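Search this forum Search Advanced search

Zemura build season - plate to tray task, who has it working??

kparsons59
ok so we're 26 demos in and the policy still can't get the plate onto the tray. goes for the rim, stops short, sits there. club demo is in May so not panicking yet but. Anyone else in the student league doing this one with the hand-held grippers?

jade_t
Same task here. What helped us - one person does all the demos. We had five people swapping in and everyone grabs the rim at a different angle, the thing learned mush.

wetier_gwil
disagree with Jade. Swap people, just agree on the approach first. One operator and it only works from that one spot at the table. We did 59 with Bohdana only, moved the plate a hand's width over, dead.
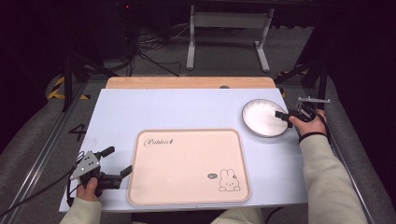
Also keep the off hand parked and open untill you need it. If it wanders about in every demo you get that in the policy too, ours waved for a week.

jade_t
moved the plate is a different problem tho. thats start positions not operators. vary the plate, keep the person

kparsons59
So more demos either way. great. How many did you end up with

wetier_gwil
854. not a typo. Nearly half got thrown out, cable snags mostly, tape the cable to your sleeve

leobardo_m
854 is nuts for a club project. Boychuk team last year did way less and placed fine. Slow down on the grasp, thats all they changed. Count one second before you close.

jade_t
^ this. and Kieran post your gripper closing plot, stopping short sounds like calibraton to me

kparsons59
will do tmrw, laptop is at the lab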